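Ticket 635 - sticky/cloudy patches on table top, room 102
Opened by: Tsehay Gudeta
Assigned: Johanna Aigner
Status: open, waiting on parts (oil)
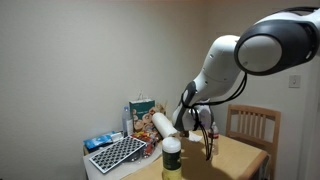 Table in 102 has gone tacky again, right hand half mostly. Paper sticks to it if you leave it overnight and then you get fuzz in the finish. Front edge is fine, that rounded bit never gets any wear. I've been going at it with tissue and what's in the small clear bottle with the white cap, helps for an hour maybe. Pale wood so every mark shows once the light's low. Can someone tell me what is actualy on this table, oil or lacquer? Nothing in the binder.

8:40 Johanna
Got it. What's in the bottle? And which cleaner did people use before that.

8:55 Tsehay
Isopropyl. Before that Plema spray, the lemon one, from the hall closet.

9:10 Johanna
OK stop with both for now. Plema leaves a film on oiled wood, had the same thing on the desks upstairs. Alcohol softens it and you're just pushing it around. Ambros, do you remember the finish? You were here when the tables came.

9:50 Ambros Hollenstein
Tuma hard oil, two coats. Not lacquer. Should of been re-oiled last April, don't think it was.

10:05 Johanna
Thanks. Test first, Tsehay, if you have ten minutes:
- drop of water on the tacky part, one on a clean part near the front edge
- leave both 5 min, wipe
- tell me which one leaves a ring

10:30 Tsehay
Clean part: beads up, no ring. Tacky part: spread out flat, gray ring, still there now. Also tried a fingernail, comes up as little gray crumbs.

10:35 Johanna
Crumbs = cleaner buildup. Ring = oil under it is gone too. So both. Plan:
1. clear the table completly, sheet off the left side as well, need to see under it
2. warm water + a bit of Zwahlen wood soap, wring the cloth out hard, with the grain
3. dry overnight
4. light sand, 200 by hand, then 400. No machine, no pressing
5. one thin coat Tuma, wipe off the extra after 15 min
6. no paper on it until it's cured, give it a week

11:20 Tsehay
Do I have to do the whole top? Left side looks ok to me.

11:25 Johanna
Whole top or you'll see the line. Sorry.

13:15 Veronika Aebischer
I need a table in there this week. Can we put Ristance mats down and do it later?

13:30 Johanna
No mats please, they'll trap it and you'll get the mat pattern in the wood. Use the one in the side room.

13:40 Veronika
fine

15:05 Tsehay
Soap step done on a test patch, size of a plate, back corner. Tack gone there. Ring still faint. Soap is nearly empty btw.

15:10 Johanna
Good, ring goes with the sanding. Hold at step 2, we have no Tuma left, can in the basement has skinned over. Ordering one plus soap. Alžběta to confirm the cost code.

15:45 Alžběta Halás
Same code as last time. Go ahead.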